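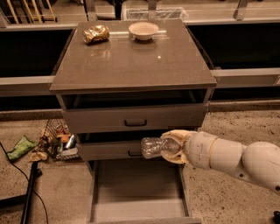 Bedside cabinet with a crushed clear bottle held at the lower drawers.

Where the drink containers go: refund returns from guest accommodation
Speaker notes, Hokach session, April

Opening

Say who I am and leave the title up while people sit down. Raffaele Bianchini is handling questions, so ask people to hold them until the end except for questions of definition. Those are better dealt with on the spot.

The talk covers drink containers in staffed and self-catered accommodation: motels, student residences, worker housing. It follows them from the room to the refund depot and looks at where they drop out. It doesn't cover glass in licensed venues, which goes through a separate collection and has its own problems.

I am using "container" for anything the scheme pays a refund on. A milk bottle is packaging but not a container for our purposes. Somebody always asks about wine casks. The answer depends on the scheme, and none were in our sample.

Slide: The path from room to depot

Go through the steps slowly. Guest finishes the drink. Container is put down somewhere in the room. Container is moved to a bin, either by the guest or by cleaning staff. Bin is emptied to a trolley, trolley to a bin store, bin store to a depot or to general waste.

The point to make is that there are two sorting decisions and most sites have only designed for one. They put a labelled bin in the corridor or the car park and consider the job done. The earlier decision is made in the room, usually by a cleaner with a bag in one hand, and it's seldom written down in any procedure.

Where the container was put down matters more than we expected. A bottle on the kitchen bench is treated as a bottle. A bottle beside a bed is treated as rubbish, along with the tissues and the receipts. Cleaners told us this without being prompted. They work the bedroom with one bag and the kitchen with two.

Slide: The sample

We followed 1,000 containers at the Ruggiero site. Each was logged by the cleaner at the point of pickup using a tally sheet clipped to the trolley, with columns for kitchen, bathroom, bedroom and other. Of those, 333 were picked up in the bedroom.

Pause here. A third is a large share to be handled by the step with the weakest procedure.

Limits of the sample, say all of these:
It is one site.
The cleaners knew they were logging, and that will have changed what they did.
"Other" included balconies and was used inconsistently between shifts.
Containers that guests took to the corridor bin themselves are not in the count at all. We have no good way to estimate them.

Tiziana Russo designed the tally sheet. If anyone wants it, she is in the second row and has copies.

Slide: Condition on arrival

This is the technical part and it's where I tend to rush. Keep to the pace.

Depots accept containers by two methods, machine and manual count. A machine reads the barcode and, depending on the model, checks shape and weight. A bottle that has been squeezed flat can fail on the barcode because the label is folded, or on shape because the profile no longer matches. A manual count is more forgiving. The attendant only needs to be able to tell what the thing is.

Cans behave differently. A can crushed end to end often leaves part of the label readable. A can crushed sideways and twisted usually doesn't. Foil-coloured packaging causes a further problem in mixed bags, where it is taken for a can until it is picked up.

Guests crush bottles for ordinary reasons. It saves space in a small bin, and for years councils asked households to do it. We shouldn't expect people to drop the habit on the strength of a sticker.

Recommendation on this slide: sites that crush, or whose guests crush, should book a manual count. It is slower at the counter but there is less to bring home again. Do not recommend re-inflating bottles. It has been suggested from the floor before. It takes longer than the refund is worth, and it involves putting one's mouth to someone else's bottle.

Slide: Contents and caps

Short slide. Containers should arrive empty. Part-full bottles leak into the bag, the bag gets heavy, and the whole bag is then more likely to be diverted to general waste by whoever has to lift it.

Caps on or off depends on the depot. Check the local instruction and put it on the trolley card. Staff who have worked at more than one site will have been told opposite things, so the card needs to state it plainly.

Slide: Furniture

Some of the audience will be from fit-out and purchasing, so this section is for them.

The in-room bin is normally placed by the desk or the door. In the Ruggiero rooms neither is within reach of the bed. The nearest flat surface is the bedside cabinet, and that is where containers are left. After that, the floor beside it.

We considered three changes:

A second bin at the bedside. Works, in the sense that containers end up in it. So does everything else, and the cleaner then has a mixed bin to sort by hand. Staff disliked it.

A shallow tray on top of the cabinet. Containers stay upright and visible. Guests also used it for keys, coins and medication, so staff were reluctant to clear it. We had two complaints about items being moved and dropped the idea.

No change to the room, and a second bag for the bedroom. This is the one we kept. The cleaner carries the same two bags through every room. The cost is the extra bags plus a small amount of time.

Mention drawers. Containers left in drawers are missed on the daily service and found on departure. If the checkout procedure already includes opening drawers for lost property, add containers to the same line of the form. Don't create a separate check for it.

If asked about surface finish: gloss tops show rings and smears sooner than matt ones, so they tend to be wiped more often, and whatever is on them is more likely to be picked up. That is an observation from housekeeping supervisors. We haven't measured it.

Slide: The trolley

Show the Plerel trolley layout. Two bag hoops at the same height, refund bag on the side nearest the handle. At Bodholm they had the refund bag at the front, which meant walking around the trolley at every door. In practice the bag stayed empty until the end of the corridor.

Bag colour is less important than bag position. We changed the colour once, saw no difference in the sheets, and went back to the cheaper stock.

Clear bags are preferred for one reason: the bin store attendant can see what is in them without opening them. Opaque bags with a tie went into general waste more than once.

Slide: The bin store

The second sorting decision. Keep this brief, as most people here already run one.

Points to cover:
Refund bags need a cage or a marked bay. Stacking them next to general waste is how they get lost.
Write the date on the bag when it comes in, with the floor or wing.
Set the pickup by volume. A fixed pickup in a quiet month sends half-empty bags across town.
Agree in advance who receives the refund money. At Ruggiero it goes to the staff fund, and the cleaners had a say in that. At Bodholm it went to general revenue and the tally sheets stopped being filled in after 6 weeks. I can't show cause from that, so describe it and move on.

Slide: What we would measure next

Three items, in order of how likely we are to get to them.

Rejection by type. We know how many bags went to the depot but not how many items in each bag were turned away at the machine. The depot can print this. We didn't ask for it at the start.

Departure rooms against stayover rooms. The sheets don't separate them. On a departure the cleaner clears everything. On a stayover they are careful about what counts as finished, and a bottle with a mouthful left in it is generally left alone.

Shared rooms. Student residences have no daily service, so the cleaner's decision doesn't exist and the resident makes both. I suspect the bedroom share is higher there, but I have no figures and should say so if pressed.

Questions likely to come up

Does it pay for itself? On refund value alone, at a site the size of Ruggiero, it covers the bags and the transport. It does not cover supervision time. If reduced general waste charges are included the result is better, but those charges vary so much between contracts that I won't quote a figure.

Can the cleaners be asked to do this under the current room times? Only if someone has timed it. Send them to the housekeeping session for the method.

What about cups and bowls left in rooms? Outside the scheme. Crockery goes back to the kitchen on the lower shelf of the trolley, and should never be in a bag.

Is the tally sheet needed permanently? No. Run it long enough to see where containers are being picked up, then stop. Staff will tolerate a sheet that has an end date.

Closing

Leave the trolley layout on the screen during questions, as people photograph it. Spare trolley cards are in the folder under the lectern. Return the clicker to Raffaele.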